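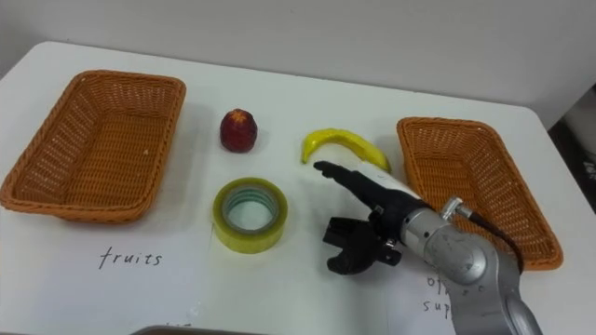
Basket with its paper label, "fruits"

Exchange says my withdrawal is "frozen for tax", is this normal?

Posted by Coralie Grimshaw, April 14, 2026

Hello to all. I need advice from people who know crypto better than me. In February I opened an account at a trading site called Zilance. A man in a chat group recommended it, he gives signals there and many members thank him every day. I put in small money first and I could take out a part of it without problem. Then I put in more.

Now my balance shows a good profit, but when I ask for withdrawal the support writes that the account is frozen and I must first pay 14 percent of the balance as tax. They say it cannot be deducted from the balance, it must come as a new deposit in USDT. They gave me 11 days, after this the account will be "cancelled".

My husband says do not pay. The man from the group says he paid the same tax and received everything in 30 minutes. I have screenshots of the chat and the wallet address where I sent the coins. What should I do? Is there any country where the tax works like this?
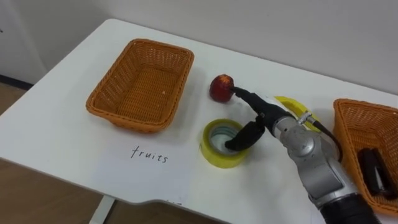
I forgot to write that the first two deposits went from my bank card through a normal exchange, and from there to the Zilance address. The last one I sent from my own wallet. If this makes some difference, please tell me also.

Jarrah Hollis

Please do not pay. I am sorry to write it so directly, but what you describe is a known pattern and I have seen it in this forum many times. A tax office does not collect its money through the chat support of a trading site, in USDT, with a deadline. If you pay the 14 percent, most probably there will come a second fee, for "verification" or for "anti-money laundering", and then another one. The small withdrawal at the start is also part of the pattern. It is made so that you trust them with a larger sum.

The balance you see on the page is only a number they typed. It does not mean that coins exist.

What I would do today, in this order:

Stop writing with the man from the group, but do not delete the chat. Export it if the app allows it.

Save every transaction ID, not only the wallet address. You find the IDs in the history of your exchange and in your own wallet. The police will ask for them.

Call your bank and tell them about the card payments. Contact also the exchange where you bought the coins - they have a fraud department and can mark the receiving address. For the transfer from your own wallet there is no bank in the middle, so for this one you have only the police report and the transaction ID.

If you ever connected your wallet to their site, move what is left to a new wallet with a new seed phrase.

Make the report to the police even if you think the sum is too small. When they catch such people, the court looks for victims in these reports.

One more warning. After you post here you will maybe receive private messages from "recovery experts". They ask for money before they start, and then they disappear with it. Do not answer them.

Irkness

same thing happened to my cousin, other name of the site but same tax story. he paid 2 times and got nothing. listen to your husband

Penrose

Check when the domain of the site was registered, any whois page shows it for free. If it is only a few months old and they claim many years of business, put this in your report also. I don't know about the bank part, Jarrah explained it better.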